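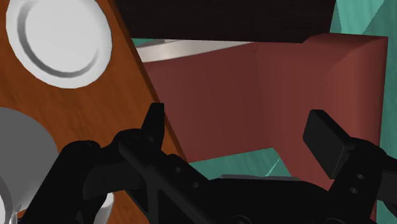

Buying a gripper arm: your questions

2 min read

Search this site Go

Can we budget from a simulation?
For reach and finger opening, maybe. An open gripper over a rendered table tells you nothing about repair bills. Béla Kelemen at Grenthorpe asks every seller for hours on real plates. Few have an answer.

What does Wotberg leave out of its quote?
Mounting and training. Spare finger pads are $200 a set, and we'd plan on 5 sets.

Is the $800 support plan worth it?
I doubt it. Read the exclusions first.

Buy or rent?
Rent for two months. If the seller balks, ask why.

Related
Barta lease terms, reread
Jaltmont: who pays shipping?
Budget requests due in December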